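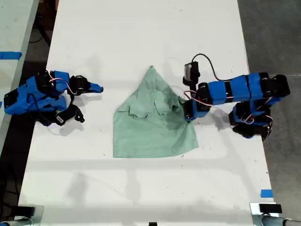

Sneha Srivastava took over the alterations counter at Canetti after the previous tailor retired, and she has been there 8 years. Before that she hemmed curtains for a hotel supplier. She does not miss it.

"Curtains are all straight lines," she says. "You finish one and there are 300 more behind it."

Most of her work now is pants, zippers and coat linings. August is the slow month, when she catches up on her own mending and puts the thread drawer back in order. The rush starts once people pull out their winter coats and find the lining has split under the arm.

I asked what customers get wrong. "They wash the thing after I pin it," she says. "Or they bring new cotton pants and want them hemmed before the first wash. I tell them to go home and wash them. Some of them get annoyed with me."

She charges by the job and writes the price on the ticket before anyone leaves the counter. A plain hem takes her a few minutes. A lined jacket sleeve can take most of an afternoon, and she would like people to know that before they ask for it by closing time. 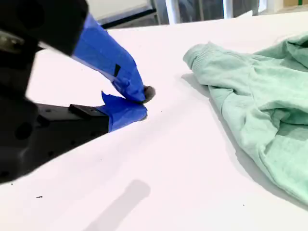
Marking is the part she is fussiest about. Chalk brushes off dark wool, she says, and pins leave holes in coated rainwear. For raincoats she uses painter's tape, the bright blue kind in the photo, and always tries a bit on an inside seam first. "I can write the length right on it," she says. "Then I peel it off when I'm done."

She is teaching her niece to sew on Saturday-style short projects, mostly pillowcases. The first one came out 4 inches too narrow. They kept it for a smaller pillow.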